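Ullora Frequently Asked Questions: Planning, Perception and the Simulator

By Kamol Chaimongkol
April 9, 2025

Hello, and thank you for stopping by! I look after the questions inbox for Ullora, our open planning and control package for dexterous arms, and I keep this page for the things people write in about most. Some of the answers have grown rather long over time (I do go on a bit), so feel free to skip to the one you need.

What does Ullora do, in plain terms?

You give it a goal such as "take the bottle by the body and stand it upright", a model of your arm and hand, and a list of what is nearby. It gives you back a path through joint space, a set of finger targets, and a timed trajectory your controller can follow. The part that works out where things are lives in a separate module called Testmont, and you can swap it for your own perception code if you already have something you are fond of. Plenty of our users do just that, and we are very happy about it.

Do I need a real robot to get started?

No, not at all! The whole package runs against the simulator, and I would urge everyone to spend a good while there first. The simulated arm listens to the same commands and reports the same joint states as a real one, so a planning script written against it should need very little editing later on. You will want to change the controller address and the speed limits, and do please look at the speed limits.

Which kitchen scenes come with it?

The kitchen set is called Wannasri and has 258 layouts in it, all built from the same family of counters, shelves, appliances and food items. Every layout is loaded from a seed, so if you tell us the seed and the release number we can open the very same kitchen and look at the very same trouble. I can't tell you how much time that saves on both sides.

Why does the planner stop the fingers just before the object?

This is easily our most popular question, and what people are seeing is the pregrasp pose. The planner breaks a reach into two stages. The first brings the hand to a standoff position near the object, and the whole motion is checked for collisions along the way. The second is a short, slow, straight approach during which the fingers are allowed to touch the target and nothing else. Between them the software asks Testmont for a fresh pose. If that pose has shifted by more than your tolerance, it plans the approach again before going any further.

If your arm gets to the standoff and simply stays there, look in the log for the line "awaiting pose". Nine times out of ten the perception module has not been started, or it is publishing in a different coordinate frame from the one the planner expects.

My bottle is lying on its side and the planner won't grasp it. What can I do?

Bottles lying down are awkward little customers. The default grasp set assumes that a bottle is standing up, so it offers side grasps spaced evenly round the vertical axis, and nearly all of those go straight through the shelf once the bottle is on its side. Set grasp_frame to "object" in place of "world" and the candidates will turn with the bottle. It also helps to say which end you would like to hold. A reach that comes in from the base has a different set of wrist angles open to it from one that comes in over the neck, and when there is a panel close by, that choice can matter a great deal. 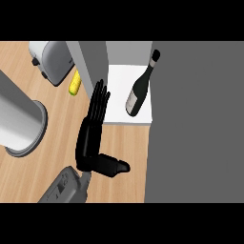
Reaching towards a wine bottle on the white platform, with the label end nearest the hand.

Upright panels next to a shelf deserve a word of their own. The planner treats them as solid, with a safety margin added on every side, and if the margin is generous the gap your hand needs can vanish altogether. Try bringing collision_padding down a little at a time, and watch the distance readout as you go. Please don't set it to zero, however tempting that may be late in the afternoon.

How many grasp candidates should I ask for?

The default is 20, and it suits most tidy scenes. On a crowded counter you may wish to go higher. The largest set we have ever tested is 2,044 candidates for a single object, which worked perfectly well but took long enough for me to make a pot of tea. If you find yourself needing anything like that many, the trouble is usually in the padding or the grasp frame, so check those first.

Can I plan for the fingers and the arm together?

You can, by switching on whole_hand in the planner settings. It is slower, and I would only use it where the fingers have to thread past something on the way in. For ordinary reaches, keep the fingers in one fixed shape until the standoff and let the arm do the travelling.

The plan looks fine but the arm judders when it runs. Is that a bug?

It might be, but do check your time step first. If the simulator and the controller are running at different rates, the controller ends up chasing targets that have already moved on, and you get a nasty little shake at the wrist. Since the February release there is a warning at start-up when the rates disagree. If you have no warning and still get the shake, lower the position gain on the wrist joints, and if that doesn't help, send us the log.

What should I put in a bug report?

The release number, the scene seed, your planner settings file and the last part of the log. A screenshot is lovely too. Reports in any level of detail are welcome, and you needn't worry about whether your question is too simple. I have asked most of the simple ones myself.

Related pages
Installing Ullora for the first time
Testmont: publishing your own object poses
Wannasri kitchen layouts and seeds
Choosing a grasp frame
Release notes: February

Contact the Ullora team at Cliltthorpe | © 2025 Cliltthorpe | Back to top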